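Rebane 25 Studio Monitor
By Hason
Price: $699
In stock at the store and online

We've been selling screens to illustrators, modelers and photo people for a long time, and every so often one comes in that the whole shop wants to take home. The Rebane 25 is the current one! It's a 25-inch matte monitor built for people who look at color and shape all day, and after living with one on the front counter since June we have plenty to say about it.

Let's begin with the dark end of the range, where so many screens in this price bracket let you down. The panel is rated at 3,000:1 contrast, and you notice it as soon as you put up something with a lot of deep gray in it. Slate, charcoal and navy all stay separate from each other. On the older Grirer that used to sit in the same spot, those colors slid together into one murky block, and you ended up pushing the brightness until the light areas hurt to look at. With the Rebane we keep brightness under the halfway mark, even on a sunny afternoon with the blinds up.

The other thing we love is how it treats soft, muted colors. Bright red looks good on nearly anything. Sage, putty, dusty pink, the color of weak tea (you know the ones) are a much harder test, and a cheap panel will push them toward gray or give them a tint they never had. Flat shading is a great way to check this, as each facet is its own patch of a slightly different color and there's no texture to hide behind.

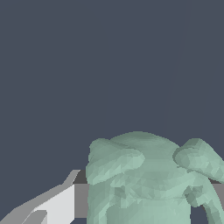 Sage-green low-poly mesh on slate gray, flat shaded.

Triin Mockus, who runs our calibration bench, measured the first unit out of the box and then again after it had been on the counter for a while. The drift was so small that she left it alone. You can still calibrate it yourself, of course. The monitor stores your profile in its own memory, so it follows the screen if you plug in a different computer, and there are three slots if you switch between print work and web work.

The stand

This may be the nicest stand Hason has made. It's a single heavy column with a square foot, and the foot is flat enough that you can park a sketchbook or a keyboard on top of it. Height, tilt and swivel all move with one hand and stay where you leave them. It pivots to portrait too, in either direction, which left-handed customers have been asking for. If you'd rather use an arm, the stand comes off with one button and there's a standard mount behind it. No screws to lose.

The surface

Matte, with a very fine grain. Some matte screens put a sparkle over white areas that makes text look dirty, and we were ready to complain about that here. We can't! White is clean, type is crisp, and the window behind our counter shows up only as a faint pale smudge. It does pick up fingerprints along the lower edge, so keep a soft cloth handy and skip the glass cleaner.

The menu

A small dial sits under the right corner. Turn it for brightness, press it for everything else. The menus are short and written in plain words, and you can lock the dial if you have kids or a cat.

A few things to know before you buy

The built-in speakers are fine for a video call and not much more. The power supply is a separate brick, and a fairly big one. The hood costs extra, and it only fits in landscape. Gamers should look at the Drateck range instead, as the Rebane is made for still work and fast motion looks a little soft.

In the box

Monitor and stand
Power supply and cord
One USB-C cable
One HDMI cable
Printed factory color report for your unit
Cleaning cloth

Specs

Screen size: 25 inches
Contrast: 3,000:1
Surface: matte, fine grain
Profile slots: three
Inputs: USB-C, HDMI, DisplayPort
Stand: height, tilt, swivel, portrait both ways
Weight without stand: 8 pounds

From the shop floor

"I edit scans of old maps at home, all brown ink on brown paper, and I'd gotten used to guessing. I brought a folder of them in on a stick, opened them on the counter screen and bought one that same afternoon. I'm seeing pencil lines I'd missed for years." Donal Hayes, November 21, 2019

Want to try it with your own files? Please do! Bring a laptop or a USB stick and ask for Triin at the bench. We'll clear the counter for you, turn the overhead lights down if you like, and put the Grirer next to it for comparison. Store pickup is free, and we can calibrate your monitor to your computer while you wait if you bring the machine along. For delivery, please keep the carton until you've checked the panel.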